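Fuscombe head-strap demo kit: my review after two months

I bought the Fuscombe kit to show our robot some warehouse jobs by hand, having got fed up with driving the arms by remote (lovely in theory, but 38 tries at one tape roll nearly finished me off!). You wear the camera, do the job with your own two hands, and the Flallitz software sorts your clips into steps.

Good bits first. The strap is comfy, it's light, and the battery gave me 4 hours, which is plenty. The view takes in both hands even when I'm working on my lap, and refilling a tape dispenser is a proper fiddle, so I was chuffed with that.

Less good: the clip-on mount slips if you nod, and the step sorter kept muddling "pick up roll" with "fit roll". I had to fix 13 clips myself one afternoon. The charging flap is horrid too.

Would I go back to remote control? For heavy lifting, yes. For small stuff like tape and blades, no chance, hands win every time. Four stars from me, and I'd buy a second one if they sorted that mount.

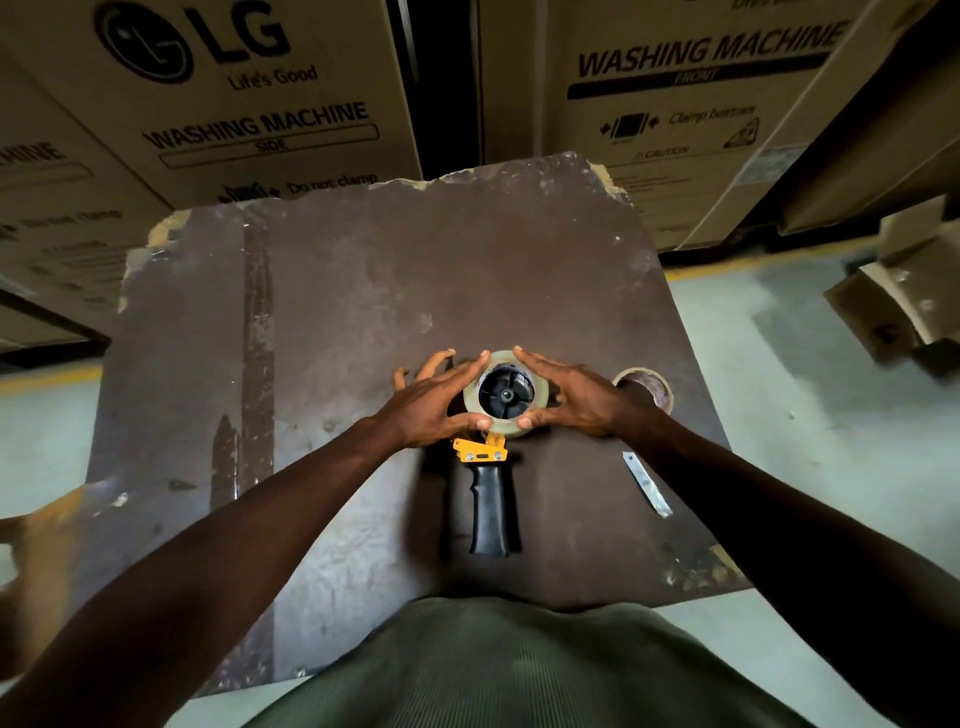

Oh, and get the longer cable, the one in the box barely reaches a desk.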